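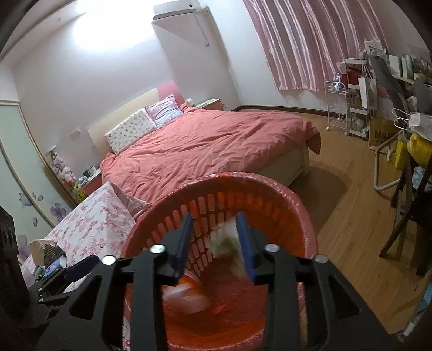

Kalasley ランドリーバスケット 朱赤

価格 2,160円(税込)
取扱い Skudstead 暮らしの道具
在庫あり

洗濯かごって、買い替えるきっかけがなかなかないんですよね。割れるまで使う、割れてもテープで補修して使う、というのがわが家の長年のやり方でした(前のかごは最後、底にひびが入ったまま二度の夏を越しました)。そんな私が店に並べる前に自宅に持ち帰り、5月からずっと寝室で使っているのが、このKalasleyのランドリーバスケットです。

まず色の話をさせてください。メーカーの色名は「朱赤」ですが、赤というよりオレンジ寄りの、熟した柿みたいな色です。仕入れるときは正直かなり迷いました。洗濯かごといえば白かグレー、せいぜい水色でしょう、と思っていたので。それが寝室に置いてみたら、いいんですよ、すごく! うちの寝室はベッドの掛け布団がコーラルピンク、ヘッドボードが淡いクリーム色で、枕は白地の小花柄とラベンダーがかったピンクの柄もの、そのうえ桜柄の白い布まで掛けてあるという、かなり甘い部屋です。そこに朱赤のかごがどんと入ると、ふわふわした色の中に一か所だけ濃いところができて、部屋がきゅっとします。白いかごだったら、たぶん布ものに紛れていたと思います。

素材はプラスチックです。側面には細長い穴がずらっとあいていて、中のものに風が通るつくり。脱いだパジャマや枕カバーを入れておいて、翌朝まで洗濯機を回せない日もありますよね。ふたのない形なので、そういう日もこもった感じになりにくいです。ただし、濡れたバスタオルを丸めて底に押し込むのはさすがにやめたほうがいいです。どんなかごでも臭います。やりました。

私がいちばん気に入っているのは、ふちです。太くて、丸みがあって、手をかけたときに指が痛くない。洗濯かごのふちって薄いものが多くて、シーツと毛布カバーをいっぺんに入れると、運んでいる間に指の関節のところに線がつくんです。これはつきません。階段を下りるときも、片側のふちを腰骨に乗せて抱えると、もう片方の手で手すりが持てます。

サイズは幅55cm。数字だけだとぴんとこないと思うので使った感じで書きますと、ダブルの掛け布団カバーとシーツ、枕カバーまでまとめて入って、まだ上にタオルが乗ります。掛け布団そのものは入りません(たまにお問い合わせをいただくので先に書いておきますね)。薄手の夏掛けなら、ぎゅっと畳めばなんとか。ベッドの足もとに置いて、はがしたものを次々に放り込んでいくのにちょうどいい口の広さです。

寝室に洗濯かごを置くようになって、カバー類を洗う回数がはっきり増えました。それまでは、はがす、抱える、廊下で枕カバーを落とす、拾おうとしてシーツの端を踏む、という流れで、これがもう面倒で。かごがそばにあると、朝起きてそのままはがして入れるだけなので、気が重くなる暇がないんです。洗い上がったものも同じかごで戻ってきて、ベッドの上で広げて、かぶせて、おしまい。布団の角が床のほうへだらっと垂れていたりもしますが、まあ寝室ですから。

洗濯以外にも使っています。うちにはぬいぐるみが多くて、白やピンクや黄色のがベッドの脇、壁ぎわにかたまって暮らしているんですが、掃除機をかけるときはこの子たちを全員かごに移します。一匹ずつベッドに避難させるより断然早いです。天気のいい日はそのまま窓辺に置いて、風に当てることもあります。

布ものの仮置きにも便利ですよ。畳む前のふきん、エコバッグ、アイロン待ちのハンカチ。わが家では「今日じゅうに片づけるもの」はかごの中、と決めています。今日じゅうに片づかない日もあります。

お手入れは水洗いで大丈夫です。私は浴室で、お風呂用の洗剤とやわらかいスポンジを使ってざっと洗っています。穴のところには糸くずがたまりやすいので、古い歯ブラシがあると早いです。底の隅も忘れずに。硬いたわしやクレンザーは表面が傷つきますので避けてください。洗ったあとは逆さにして水を切ってからお使いください。

気になった点も書いておきます。

・重ねて収納はできますが、ぴったりはまりすぎて、外すときに少し力がいります。二つ買いの方は、間に薄い布を一枚はさんでおくと楽です。
・折りたためません。使わないときもこの大きさのままです。すき間にしまいたい方には、当店の折りたたみ式のほうをおすすめします。
・穴あきなので、靴下の小さいのやヘアゴムは、置き方しだいでときどき顔を出します。気になる方は洗濯ネットにまとめてから入れてください。
・目の粗いニットは、穴のふちに引っかからないよう裏返して入れています。今のところ引っかけたことはありませんが、念のため。

一緒に使うとよかったもの

Paracha 洗濯ネット(大)
かごの底に敷くようにして広げておいて、デリケートなものだけそこに入れていきます。洗う日になったらファスナーを閉めて、そのまま洗濯機へ。仕分けの手間がひとつ減りました。

Skistix 貼ってはがせるラベル
家族が多いお宅で、かごを色物用と白物用に分けたいときに。ふちの丸いところは少し浮きやすいので、貼るなら側面の平らな部分がいいです。私は結局貼らずに使っています(どちらに入れても混ざるので……)。

よくいただくご質問

ほかの色はありますか。
Kalasleyのこのシリーズは全7色ですが、当店で扱っているのは朱赤だけです。棚が狭いもので、すみません。ほかの色のお取り寄せは今のところお受けしていません。

屋外に置いても平気ですか。
ベランダに出しっぱなしはおすすめしません。日光に長く当たると色があせたり、もろくなったりします。干すあいだだけ外に出して、終わったら中へ入れてください。

おもちゃ入れにしてもいいですか。
もちろんです! ただ、小さなブロックは穴から出てきますので、大きめのものかぬいぐるみ向きです。お子さんが中に入ったり、上に乗ったりするのはやめてくださいね。

においはありますか。
箱を開けた日は、新しいプラスチックのにおいが少ししました。一度洗って一晩置いたら、私は気にならなくなりました。敏感な方は、使い始める前に洗っておくと安心です。

画面と色が違って見えることはありますか。
あります。朝の光だと赤が立って、夜に電球の下で見るとぐっとオレンジに寄ります。同じ部屋でも時間で変わるくらいなので、お使いの画面によっても差が出ます。色がどうしても心配な方は、ご注文の前にお問い合わせください。手元のかごと見比べながらお返事します。

お届けと返品について

送料は全国一律1,000円です。かさばる品なので、どうしてもこのくらいかかってしまいます。同じお届け先なら、二つ目以降を重ねて送りますので送料は増えません。お友だちやご家族とまとめてのご注文、大歓迎です。

梱包は段ボール箱です。すき間には紙の緩衝材を入れています。箱はかごより一回り大きいので、玄関先に少し場所をあけておいていただけると受け取りが楽だと思います。

返品は、未使用のものに限り、到着後7日以内にご連絡ください。割れや欠けがあった場合は送料当店負担で交換いたします。成型のときにできる小さな線や、ふちの裏のわずかなざらつきは、交換の対象外とさせてください。

ページ更新日 2025年9月7日
在庫数を更新し、お手入れの項目に歯ブラシのことを書き足しました。

Skudstead 暮らしの道具 店主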